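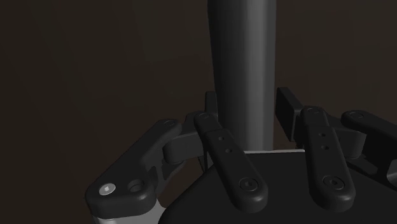
VASAU, 17 June 2019 – Arrieta says it can now set up the gripper on its Zirneck packing cell almost entirely in simulation, and that the job takes 9 hours on the floor where it used to take 224. Buyers may want to see the floor part first.

The rendering released with the announcement has the gripper's dark fingers spread around a plain gray cylinder, with two of the links close in on either side of its lower end. Screw heads and small round holes are modeled. Wear in the pivots is not mentioned in the company's notes, and neither is dust, which is what stopped the cell twice last September.

Arrieta says it ran 762 virtual grasps to choose the finger spacing and closing speed. It gave no failure count. The settings were then loaded into the real cell, where a technician still has to check the finger screws by hand every five shifts.

Menora, which runs the cell, confirmed that the new settings are in use but would not say how many parts have been dropped. A service contract for the gripper remains in place, at the old price.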